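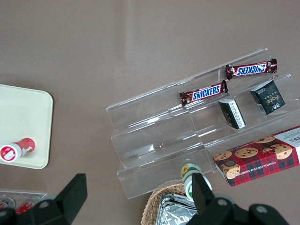 Setting out a snack table for a club bar or school fair

A stepped acrylic stand lets people see everything from the front of the queue. The one we use came from Nerkport and is 41 cm wide. It scratches easily, so wipe it with a damp cloth and no powder.

1. Clear the table and wipe it down. A plain brown or grey top shows the packets up best.

2. Put the stand out first, then the drinks rack, then the baskets. Moving a full rack is a good way to drop a bottle.

3. Chocolate bars go on the upper tiers, with the names facing the customer. Small boxes can share a tier with the bars. Large flat boxes, such as shortbread, tend to slide off, so keep them low down or on the table itself.

4. Fill the drinks rack from the back. Use one kind of drink per rack if you can.

5. Bags of fried snacks do better in a wire rack with sloping shelves than in a pile.

6. Leave a tray in the middle for orders being made up.
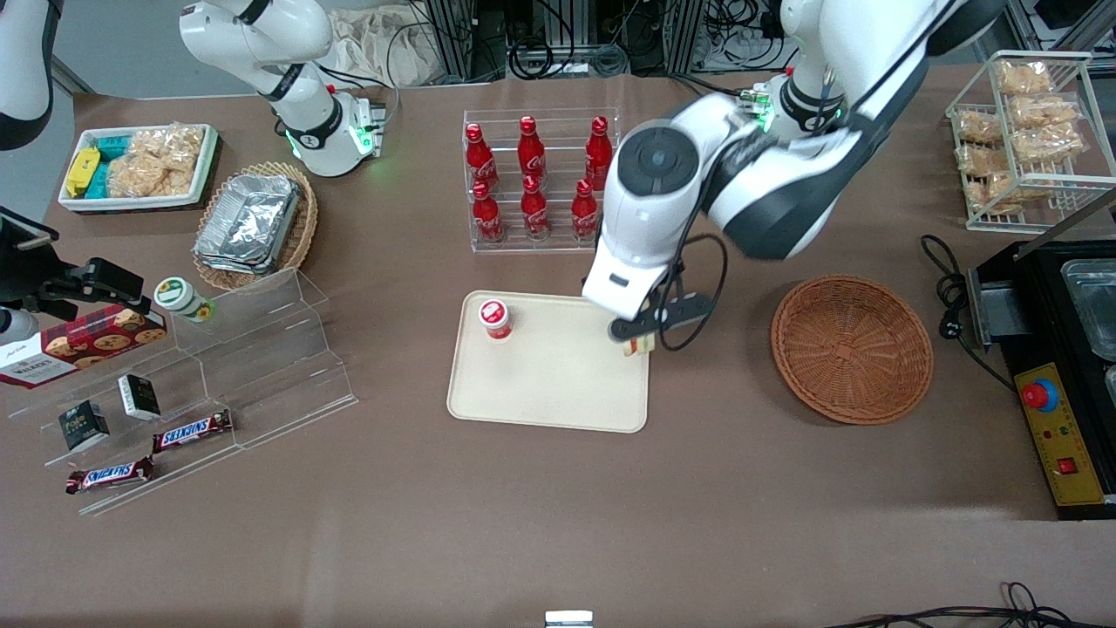
Drinks rack behind the tray, with the wicker basket and bagged snacks to the right.

Anything that heats up goes at one end of the table, with its cable kept away from the side where people queue.

Prices: we charge 60p for any bar and mark it on one card at the front. Bernice Sowah has the blank cards if you run out.

Allow 2 people for setting up. Last updated 21/01/2019.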